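A Tuesday with the pasta robots at Redley

My sister-in-law has been telling me for years that a machine will put her groceries away before she retires, and I've always told her to keep her knees in good shape. So when Redley opened its doors to the public this October, I bought a train ticket, packed two sandwiches (one got eaten before the train left the station) and went to see for myself.

Redley is bigger than it looks from the road. There were 215 of us on the morning tour, split into groups, and mine went to Berhanu Derese, a soft-spoken man who has the happy gift of answering a silly question as if it were a good one. He took us past the coffee, past the Skurkorent people with their floor scrubbers, and on to the tables where the Damo project works on shelf stocking. The job is putting spaghetti on a shelf, and I could have stayed all day!

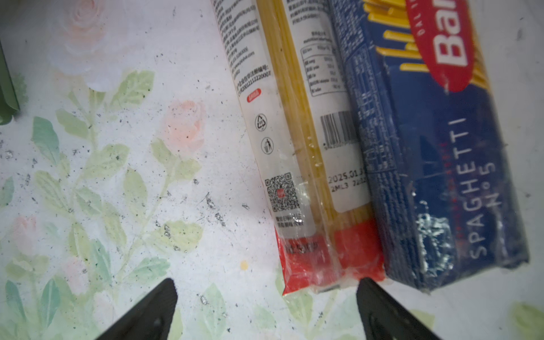
THE STOCKING TABLE

Spaghetti sounds easy until you think about it. A box like the blue Barilla one keeps its shape, more or less, but a clear sleeve can bend and slide, and the shiny film throws the light back at you. Berhanu said glare is one of the things that bothers the cameras most, and I felt a certain kinship, having just had my eyes done.

The shelf is a pretty mint-green thing with holes punched in its sides and a slanted upper tier, and the arms work in pairs. I asked why the walls had all those peonies and moths on them. He told me they change the backgrounds so the machine learns to look at the pasta and ignore the decor, which I thought was a lovely answer. The team has logged 3316 tries at this one chore, and 842 of them came in the last month alone.

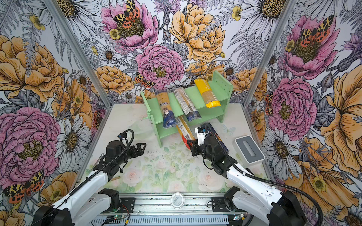
IS IT READY FOR THE KITCHEN?

Not mine, not yet. I stood there long enough to see some very tidy placements, and also one bag that went down crooked and had to be tried again. It's slow going, too. Amândio Aguiar, who used to manage a grocery and now advises the project, told me a good stock clerk would be done and on to the canned tomatoes by then. He thinks stores will get these before homes do, at night, with the aisles empty. I think he's right, though I did like watching the grippers ease up to a package so carefully.

The part I hadn't considered is how crowded it gets. Two arms, a shelf and a few packages of pasta, and already everybody is reaching around everybody else, just like my kitchen at Thanksgiving. 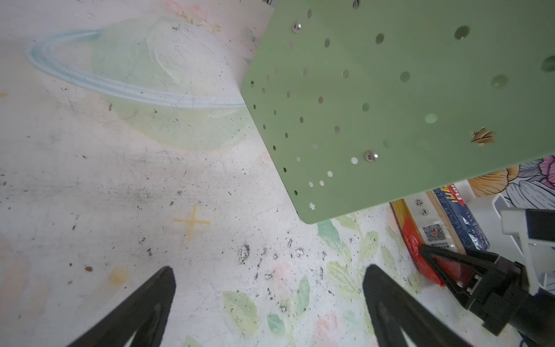 Close quarters at the lower edge of the shelf, with pasta and a blue box alongside.

We finished in the Frade hall, where there was soup, and where I bought a tote bag I didn't need. The afternoon tour was filling up as I left, so if you go, take the morning one and wear flat shoes. I called my sister-in-law from the train and told her to keep up with the knee exercises a while longer.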